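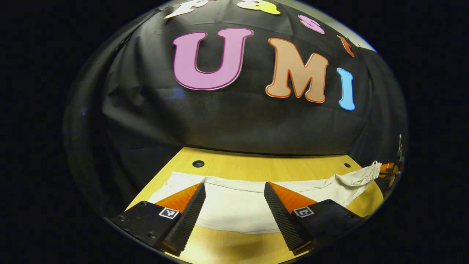 Foam letters on black fabric

Temby word list — README

Spelling lists for primary classes, years 1 to 6. Plain text, one word per line. Started as a folder on Lawal Ugwu's desktop and got out of hand.

Last full check: September 15, 2021

What's in it
words_main.txt — 429 words, sorted by year then alphabet
words_tricky.txt — 53 words children get wrong most (necessary, rhythm, seperate... fix that one, it's right in the file)
names.txt — made-up place names for dictation, Foker, Pirnent and so on. Not for marking
old/ — leave alone, the Vasiliauskas worksheets still point at it

Format
UTF-8, lower case apart from names. Tab between word and year. No blank lines — the worksheet script falls over on them.

Spelling
British only. Colour, centre, practise for the verb. Where the dictionaries dissagree (-ise / -ize) we went with -ise. Please don't send changes for this again.

Known problems
Year 4 too long, year 5 too short. Will move words across in January.
"Bow" and "tear" are in once each, though they have two sounds. Need a notes column.
2 words in the tricky file are missing from the main one. Know about it.
Plurals patchy.

Adding words
Send a list with the year next to each word. Under 500 in the main file altogether, please, teachers print it out. No brand names, no slang.

Use
Free for schools and at home. Copy it, cut it up, change the order. If you put it in a book ask Lawal first.

To do
Notes column
Split out silent letters
Large print version — half done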